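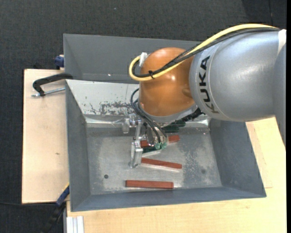
讲者备注:校际外语朗读赛评分细则修订
主讲:Rocío Bañuelos
2026年7月22日

第1页 开场
报姓名和所属教研组,不念标题。说明本次只讲评分,报名流程见会议手册附页。

第2页 旧细则的问题
旧表只有“发音”“流利度”“表现力”三栏,各栏没有分档描述。二月复核录音时,同一份西班牙语朗读,两位评委相差7分(满分20分)。停顿。问在座有谁当过评委,不展开讨论。

第3页 新分项
满分仍为20分。发音与语调8分,断句与节奏7分,文本理解5分。“表现力”取消,相关内容并入语调。若有人问肢体动作是否计分:不计。

第4页 分档描述
逐档念第一栏即可,其余请听众自己看。强调“个别音素偏误”与“系统性偏误”的区别:前者不影响理解,最多扣1分;后者按档下调。播放Nogueira组的录音片段,放完再给参考分。

第5页 评委校准
正式评审前,每位评委独立试评14段录音,提交后统一比对。单项偏差超过2分的,重听该段并写明理由。试评成绩不计入比赛结果。

第6页 组别
Zamel组为初学者,文本由主办方指定;Fudeck组为中级,自选文本,须提前提交原文。家庭语言背景如实填写,单独排名。此处容易超时,表格不逐行解释。

第7页 颁奖安排
入围者与获奖者同场领取证书,地点为Brustamell礼堂。名次按总分排列,总分相同时先比断句与节奏,再比发音与语调。仍相同则并列。

第8页 提问
预留8分钟。关于译文朗读能否参赛,答复:本届不设该项。书面意见交到签到处,注明学校和语种。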